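6.3 Collecting examples in the simulated kitchen

Read all of this section before you start. Most bad Droltcombe data sets we have been sent were bad by the end of the first hour, and the operator kept going.

The sales sheet for the Cabral learner says it "picks up a task from a handful of tries." We have not seen that. Plan on 3000 kept episodes for one pick-and-place task with the objects moved around between tries. You may get by with fewer if the plate never moves, but then you have taught the arm one spot on a counter.

Before you begin

1. Open Dunen and load the kitchen. Wait for the arm to reach its rest pose. If it jitters at rest, reload. Do not record over the jitter and hope to filter it later.

2. Turn on object shuffle. It is off by default, for reasons we were never given.

3. Set the episode limit to 46 seconds. Longer episodes are mostly operators hunting for the right wrist angle, and the learner will copy the hunting.

4. Type the task line by hand, in plain words: "pick up the roll from the white plate." The auto-fill writes task lines too. It has called the roll a stone.

Recording

5. Bring the gripper over the target and stop there for a moment before you go down. Check the view from the side as well as from the wrist.

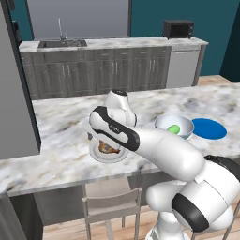 Set-Up Guide, Rev. C — page 20

With the fingers over the white plate, the hand hides part of the roll. Operators tend to trust the overlay at this point, and the overlay will happily show a confident outline for something it can barely see. Go by the side view.

6. Lower, close, and lift in one steady motion. If you miss, press Discard. Do not try again inside the same episode unless you are recording recoveries on purpose (see 6.5).

7. Set the roll down on the blue plate, open the fingers, and back off before you press Keep. An episode that ends with the fingers still closed teaches the arm to hang on.

8. Leave the lime and its bowl alone. They are there as clutter for this task. If you bump the bowl, discard the episode, even when the rest of it looks good.

CAUTION: The "success" flag only checks whether the object is inside a zone above the plate. It does not check whether the object was put there with any care. A roll dropped from well above the plate passes. Watch the replay yourself.

NOTE: Alloveck export drops any episode with a blank task line and does not warn you. In our May 2019 test run we exported what we believed was a full set and got 1806 episodes back. Compare the totals before you delete anything.

When to stop

Stop when you get sloppy. The on-screen quality score is not much help in deciding this — it rewards smooth paths, and a tired operator can be very smooth on the way to the wrong place. Replay the last few kept episodes at normal speed. If you would not want the arm to do what you see, throw them out and take a break.

A good result in the simulated kitchen says little about a real counter. Section 7 covers what to check before you move a trained model to hardware.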